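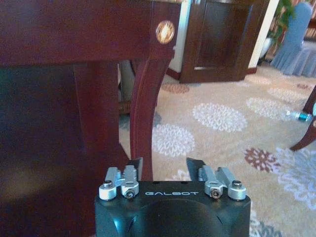 You can't give a place a proper write-up on one lunch, go back and have your tea there like a normal person, somebody put under my last post. Fair enough! So I went back to Pangaribuan last night, had my tea there like a normal person, and now you're all getting a thread.

7/4/18, for those who like to know how stale their restaurant opinions are. Small Indonesian place in Drindham, on the hill going down to the old market, between the dry cleaner's and the shop that only seems to sell lamps. It used to be a sandwich bar and it's still got the sandwich bar's tiles.

I'd been for lunch in March and liked it a lot, but lunch is a short menu (rice plate, noodle plate, soup) and I was in and out in the time it takes to eat a bowl of noodles. The evening is a different animal. Longer menu, tablecloths, candles in little jars, and you have to book.

Let's get the booking out of the way so I can stop being cross about it. They use a thing called Brodix, and Brodix wants your card before it'll let you look at what times are free. Not to pay, just to "hold". I gave up the first time, and the second time it logged me out and asked me to pick a cuisine I was passionate about.

In the end I rang up. A very nice voice said what time do you want, I said half seven, she said lovely, and that was it. So if you're thinking of going, ring them up. The number's on the window and on the paper menu.

Got the 133 down from Fokdale, which drops you at the top of the hill, so you get a nice stroll down on the way there and a horrible climb on the way back when you're full of coconut. Parking round there in the evening is awful, don't bother.

We were two, me and my sister, who'll eat anything, provided someone else has ordered it. We had the table by the radiator. It's a small room and the tables are close together, so you do hear about other people's kitchens and other people's divorces. I don't mind that. If you do, ask for the one by the stairs.

Starters. Corn fritters, which I'd have every day of my life. Crisp and lacy round the edge, sweet in the middle, spring onion all the way through, and a little dish of chilli sauce that starts off friendly and then has a word with you a minute later.

Also chicken satay. I know, I know, everybody orders the satay. But this was proper charcoal-tasting satay with the edges caught, and the peanut sauce was loose and a bit gritty, as if somebody had bashed the nuts up themselves. I've had so much satay that's basically a warm Snickers, and this was miles off that.

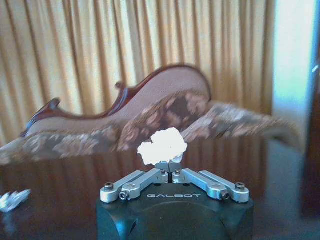
Then the mains, and I've got to talk about the beef rendang or there's no point in me being on here. Dark, nearly dry, clinging on to itself. You press it with the fork and it comes apart in strings. None of that soupy brown stuff you get when a place has been in a hurry. I could taste lime leaf and something toasty that my sister said was coconut and I said was coconut as well, so we agreed for once.

It comes in a small bowl and you look at it and think oh, is that it? And then you're halfway down and you're thinking about loosening something. Very rich. One between two with other things would be plenty. We had one each, because I'd said so on the phone and felt committed.

Greens with garlic and chilli. Greens are where you find out if a kitchen's paying attention, I always think. These still had some squeak in them and they hadn't been left sitting in a puddle.

A fried rice too, with an egg on top. Perfectly nice. I wouldn't rush back for it, and the plain steamed rice goes better with the rendang anyway as it lets you mop. The egg was a good one, mind you, frilly at the edges with a runny yolk, so I had the egg and left my sister to get on with the rice underneath.

The one thing that didn't do it for me was the fish. It was mackerel in a sour, yellowy sauce, and the sauce was gorgeous, really sharp and bright, but the fish had gone over. Dry in the tail, a bit woolly. I said so when I was asked, and I said it nicely, and they took it off the bill without me angling for it. I tried to argue and lost.

Someone's bound to ask about spice. There's a line on the menu saying they'll go up or down if you ask. We asked for normal. Normal was hot enough that I had a runny nose and carried on happily. My sister went through a whole jug of water but she does that with a korma.

If you can't do chilli at all, the noodle soup from lunch is on in the evening too and it's as gentle as anything. Chicken, clear broth, fried shallots on top that go soft while you're talking. I'd have it if I had a cold. I'd have it if I thought I might be getting a cold.

Vegetarians: more than you'd think. There's a tempeh dish, sweet and sticky with peanuts in it, which I had at lunch in March and can vouch for, and the salad with peanut dressing, and the fritters obviously. Do check about shrimp paste though. It gets into everything in that sort of cooking and they were quite open about which dishes had it when the next table asked.

Drinks. They don't do wine. They'll let you bring your own and they don't charge for it, and there's a little supermarket across the road if you forget, which we did. Beer is the better bet with all that coconut. They've also got an iced avocado drink with chocolate syrup in it. I was very suspicious. I had it in place of pudding and I'm now a convert and a bore about it.

They do have actual puddings as well, I should say. Fried banana, and a green pancake rolled round coconut and palm sugar. We were past it by then. The people next to us had the pancakes and went silent for a bit, so I've put that down for next time.

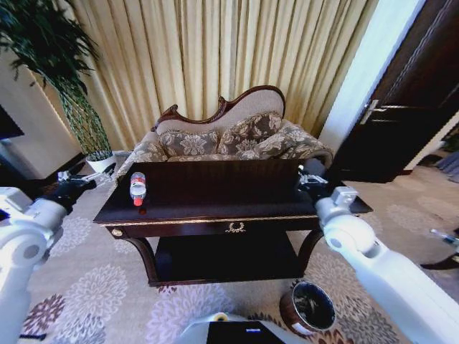

Now the bill, which I know is the bit half of you scroll down for. It was 32 pounds a head, and that's without the fish, which as I say they wouldn't let me pay for. With the fish it'd have been a bit more. For Drindham I think that's very decent. There's a burger place by the station where you'd struggle to do it for that once you've had chips, and the chips there come in a tiny bucket.

On the subject of the burger place! Several of you told me off last time for being mean about it, and one person pointed out that it's got 2,364 reviews and most of them are five stars. Well, good for it. It does a free milkshake if you leave a review at the till, so I'd want to know how many of those are for the burger and how many are for the milkshake.

I've got nothing against it, really. I've had a perfectly fine time in there with hungry nephews. It's just that I look at a street like that and the same burger is in every town on the train line, and then there's one room down the hill where somebody's stood over a pot of beef all afternoon, and it was only half full when we left. That does bother me a bit.

Service, since I haven't said. Friendly, slightly all at once. The starters and the greens landed together, then there was a fair old gap, then everything else turned up on a table that was never going to hold it. We ended up with the rice on the windowsill. If you like your courses in a row like soldiers, say so at the start and I'm sure they'd do it.

It's noisy when it fills up. Tiles, low ceiling, nothing soft in the room except the tablecloths. My mum would hate it and I won't be taking her in the evening, but she'd be fine at lunch.

Step at the door, quite a high one, and the loo is down a steep flight of stairs. I wish more people mentioned that sort of thing so I'm mentioning it. I didn't see another way in, but ring and ask, they might have one round the back.

Kids: there was a small one in there eating satay with both hands and getting on famously. I didn't see a children's menu but nobody seemed to need one.

What I'd order if I was going tomorrow (and I'm not, I've still got leftover rendang in the fridge, they boxed it up for me): fritters, rendang to share, greens, tempeh, plain rice. Avocado thing. Then the green pancakes if there's any room at all.

Update on the leftovers. Rendang is better the next day. Had it on toast, standing up, at eleven in the morning, and I'm not sorry.

Couple of quick answers before I put the kettle on. Yes they do takeaway, but only if you collect. No they don't deliver out to Fokdale, I asked, believe me I asked. Yes they take cards. No, I didn't get anything free apart from the mackerel not being charged, and I'd have paid for that.

And to whoever told me to go back and have my tea there: done it, thank you, good shout. If anyone knows where to get decent corn fritters on the Fokdale side of the river, my replies are open.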